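I finished the last volume of *Tustusel* on the tram at half past seven in the morning, which is a terrible time to finish anything. I'd been putting it off for weeks. You know how it goes - as long as there's one volume left on the shelf, the story's still going, and then you cave and it's over and you've missed your stop.

For anyone who's joined this newsletter recently, *Tustusel* is the one about the lighthouse town where the sea has gone missing. It just isn't there any more, and the boats are all lying on their sides in the mud, and a girl who repairs nets decides to walk out and find it. It ran for 13 volumes, and I reckon you could skip volume six without losing a thing (the cooking contest, sorry, I know some of you love it). The rest I wouldn't touch. The art gets looser as it goes, so by the end the backgrounds are mostly grey wash and a few lines, and I found I was reading slower because of it.

I won't spoil the ending, but the last chapter is nearly all silent. She gets where she's going, she sits down, and we get page after page of her taking her boots off. I read it twice, then went straight back to volume one to see if the boots were the same ones. They are! There's even the patch on the left heel.

The anime is another matter. I gave it four episodes and I might give it a fifth, but they've put a narrator in, and he explains everything. The whole charm of the book is that you're as lost as she is. The opening song is lovely, though, and I've had it stuck in my head since October.

A couple of you wrote in about *Faro* after last month's issue, mostly to tell me I'd been too hard on it. Fair enough. I went back and reread the prison arc, and it's better when you take it in one go. I still think the rival with the two swords turns up far too early and then has nothing to do but glare at people from rooftops. One reader counted 148 pages between his first appearance and his first proper conversation, and I'd have believed a bigger number.
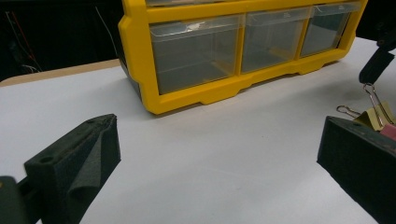
What I'm reading next is *Trikden*, which I picked up second-hand in a bundle, so I've got volumes one to four and then, for some reason, nine. It's a mecha story set in a country town, all wheat silos and long straight roads, and the pilots are mostly worried about the harvest. I'm halfway through the second volume and nobody's had a fight yet. I'm having a great time. If you've got five through eight sitting about and want to swap, I have doubles of the first three *Fan* books in good nick, apart from a bit of sun on the spines.

Replies go straight to my inbox as always. I'm slow, but I do read them, and I'd especially like to hear from anyone who's stuck with the *Tustusel* anime past episode five. Does the narrator ever shut up?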